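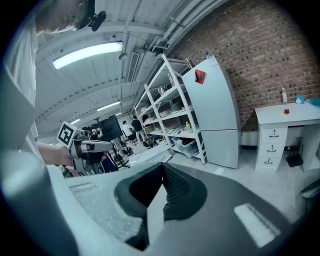 Figure 8.1 A pale grey hand-held gripper in use indoors

Chapter 8
Opening a New Department

A university adds a department when it expects enough students, staff and money to keep one going. The decision usually takes longer than the building work. This chapter follows the steps in order, from the first proposal to the first intake.

Kornberg College is used as the main case. It had around 4,000 students when Theresia Berchtold put forward a plan for a department of religious history. The subject was already taught there, but as 24 separate courses spread over three faculties. Students could not take a full degree in it.

The senate asked for a revised budget by 20th October. Jiahui Bai and Peiyu Song, who wrote it, had to show where each teaching post would come from and which courses would close.

Section 8.1 deals with the proposal. Section 8.2 covers approval and funding, and Section 8.3 looks at hiring. Key terms are set in bold and listed at the end of the chapter.

We use cookies to remember your page. Accept | Settings

© Arkamix Learning | Contact | Back to top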